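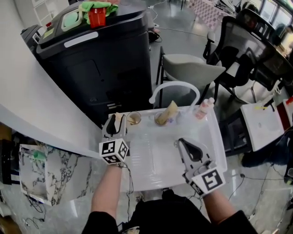
Two Grippers and a Sink: Ubaldo Sorrentino on Recording Pantry Work at Nenitz

Ubaldo Sorrentino has worked in pantry services at Nenitz for 11 years, the last of them as shift lead. His crew washes cups, wipes counters and restocks coffee points in the Valentini office building. Since October part of each shift has gone to recording. A crew member holds a gripper in each hand and does a piece of ordinary pantry work with them, and the recordings are used to train Lomow, the two-armed unit the company plans to run in the evening.

We spoke in the break room at the end of the early shift. Régis Gautier, the process engineer responsible for the recordings, joined for the second half.

Learning the job again

Sorrentino was the first on the crew to be trained on the grippers. He describes the first week as slow.

"You have washed cups your whole life with ten fingers," he said. "Now you have two on each side. You can't roll the cup in your palm. You can't feel whether the sponge is at the bottom. You have to look, and you have to decide which hand holds and which hand works before you start."

A task at the sink is done over a white tray, with the small glass cups standing along the far edge. Each gripper carries a white cube with a black square pattern on it. The cubes are used to work out the position of the grippers, and keeping them in view is the rule people break most often.

"If you turn your wrist in, the way you would at home, the cube goes behind your arm," Sorrentino said. "Then that take may be no good. So you learn to keep the wrists out. It looks stiff, and for the first few days it feels stiff."

Asked what he tells a new recorder, he said he gives very little instruction about the grippers themselves. He asks them to do the task once by hand at normal speed, then once by hand using only thumb and forefinger, then with the grippers. Most people change their order of work at the second step.

What counts as a good take

The target is 200 usable takes per task before the task is handed over for training. Each one starts from a different arrangement. Cups are moved, the sponge is put in a different place, the bottle goes left or right. The surroundings are left as they are on the day, including whatever is on top of the machines or lying on the counters.

Sorrentino disagreed with that at first. "My habit is to clear the counter before I do anything. Régis told me to stop clearing the counter. I have spent years telling people to clear the counter."

Gautier said the early takes were too tidy. "We had 500 recordings from a bench with nothing on it except the tray. The arms did well on that bench. We moved them to a real pantry and they reached for the wrong object. A red cup on top of a machine was enough. We kept those recordings, but they carry less weight now."

He also changed how mistakes are handled. In the first batch a dropped sponge ended the take. Now the recorder picks it up and carries on, and the take is tagged. According to Gautier the tagged takes are among the more useful ones, provided the recovery is done at an even pace and both cubes stay visible.

The total across all tasks passed 1,000 shortly before this interview. Gautier would not give a completion rate for Lomow. He said the unit places a cup upright reliably, wipes a flat surface acceptably, and is poor at getting a sponge out of a narrow cup without tipping the cup over.

"That one is hard with the hand grippers too," Sorrentino said. "You have to hold the cup low and pull straight up. If you pull toward yourself, it goes over."

Hours and pay

Recording is done in blocks of forty minutes, no more than two per shift. The limit came from the crew. Early blocks ran ninety minutes, and several people reported sore forearms. The weight is small, Sorrentino said, but it sits in front of the hand, and the trigger has to be held closed for the whole time an object is off the surface.

Recorders receive a supplement for each block. It is paid per block and does not depend on the number of usable takes. Sorrentino argued for this in writing when a rate per take was proposed.

"If you pay by the take, people rush," he said. "They do the same easy cup over and over. Then Régis has a lot of recordings of one easy cup."

Gautier confirmed that this was the reason the proposal was dropped.

The remaining hours of the shift have not been reduced, and the pantries on the upper floors are now visited once in the morning where they used to be visited twice. Sorrentino considers this the weak point of the arrangement. The recording blocks were added before anyone was hired to cover the rounds. One position has since been filled and a second is open.

The evening shift

The question everyone on the crew asks is what happens to the evening shift, which has four people on it. Management's written position is that Lomow will take over cup washing and surface wiping from 7 p.m., and that evening staff will be offered day positions at the same grade. Restocking, machine descaling and anything involving stairs stay with people.

Sorrentino said he accepts the statement as written but has asked for two additions. The first is that the evening supplement be kept for a fixed period by those who move to days. The second is that recorders be named in the training records, so that the work counts as experience if they apply for technical posts later.

"Two of my people can already look at a take and tell you why it will be rejected," he said. "That is a skill. It should say so on paper somewhere."

Gautier supports the second request. The first is outside his area. He added that he expects the evening unit to need a person nearby for a long time, mainly to reset the tray and deal with items left in the sink, and that this post has not been described or graded yet.

A depot in Jerutetti is to start recording next, with floor and cart tasks in addition to sinks. Sorrentino will spend two weeks there training the first recorders. He has asked for a lower table than the one supplied, and for spare trigger springs to be sent ahead.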